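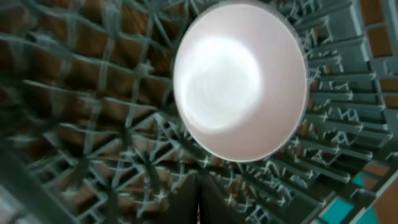
Cooking in a Tiny Kitchen - speaker notes
Landel Public Library, 06/08/2021

Opening (keep it short, people have just sat down)

Hi everybody! Ask who has a kitchen they can cross in one step. Wait for hands. Mine is on the third floor of the Negussie building, and if the oven door is down I have to leave by the window (not really, but wait for the laugh).

I moved in one September with boxes from a house that had a pantry you could walk into. I own less now and I cook more. I'm not a chef and I don't sell anything. I just got stubborn about making dinner at home, and I've made most of the mistakes already.

Tell the lasagna story. Pan too big for the oven, guests already on the stairs, so I cut the whole uncooked thing in half with a bread knife and baked it in two shifts. We ate the second half at ten at night. It was pretty good!

Part 1: Counter space

My counter is 30 inches long, and that includes the part the toaster used to live on. The toaster lives on top of the fridge now. I miss it a little.

What changed dinner for me was chopping before I turned on any heat. I know, every cookbook says this, and I ignored it for years because I had room to be sloppy. In a small kitchen you can't chop the onion while the garlic is burning, there's no place to put your elbows.

So: everything cut, everything in bowls, cutting board washed and put away, and only then the stove. Hold up the two nesting bowls here. Pass them around if it's a small crowd.

If there's a table anywhere near the kitchen, it's part of the kitchen. I roll dough on mine, I sort beans on it, I pay bills on it too and there's flour in some of the envelopes.

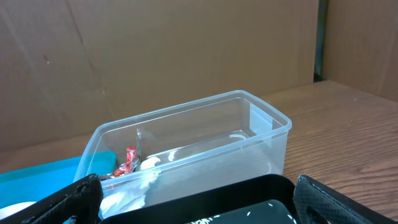
Wood tabletop, cardboard behind.

Part 2: Stuff you don't need

Careful with this bit, last time somebody got upset about her bread machine. Say up front that if you love it and use it, keep it!

My rule was a box in the closet. Every gadget went in the box, and I only took one out when I needed it for a meal. After a few months I looked at what was still in there: melon baller, egg slicer, the second colander, a fondue set I'd moved through four apartments. I sold the fondue set for 21 dollars and spent it on a decent peeler and some lemons.

Pots: I have a big one, a small one and a skillet. Ask people what they'd keep if they could only have three. This always gets a good argument going, let it run a couple of minutes. Somebody will say wok. The wok people are very sure of themselves.

Shelf liner, since it comes up every time: I use Flastine, the bumpy kind, from the Flonus on Main. Cut it with kitchen scissors. It keeps the stack of plates from sliding when the truck goes by.

Part 3: Dishes and dry goods

Dishes are where small kitchens go wrong. You cook something lovely, then there's a mountain in the sink and the next night you order pizza. I wash as I go, and whatever's clean gets put away before bed. A rack that sits flat on the table works fine if there's no room by the sink - put a towel under it.

Rice! I buy the big bag and split it up at home. My everyday pot is 300 grams, which feeds two of us with enough left for fried rice. For company I go up to 500 and use the big pot. Write both numbers on the board, people ask.

Spread the rice out on a tray before you cook it and you can pick through it in a minute. My grandmother did this every time and so do I.

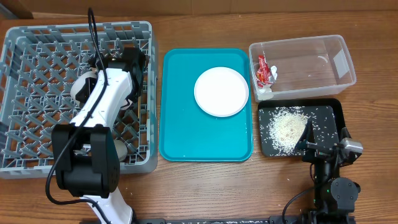 Dish rack, plate on a teal tray, clear bin, rice.

Part 4: Cooking for guests anyway

You can have people over. Seriously, do it. One pot, one salad, bread from the bakery. Chairs from the neighbor. I've stopped doing appetizers completely, I put out olives and everyone stands in the hall and talks, and the hall turns out to be a nice room.

Make the main thing the day before. Stew, chili, anything with beans. Reheating takes one burner, so the other one is free for coffee.

Skip the part about the soup if we're running past the half hour.

On cleanup: let people help, but give them one job each. Too many bodies at my sink and somebody gets a wet sock. I like an open container on the table at the end of the night for the odds and ends, the wrappers and crumpled napkins, and then it's one trip to the trash. 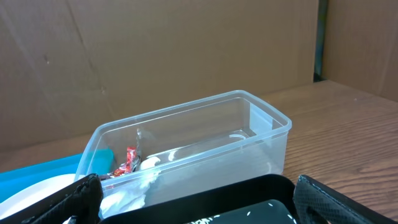
Questions

Usual ones: knives (one good one, keep it sharp), smells (open the window before you fry, not after), where the flour goes (under the bed, in a tin, go ahead and laugh).

Remember to get the nesting bowls back. The handout with the chili recipe is on the chair by the door, and it makes enough for six.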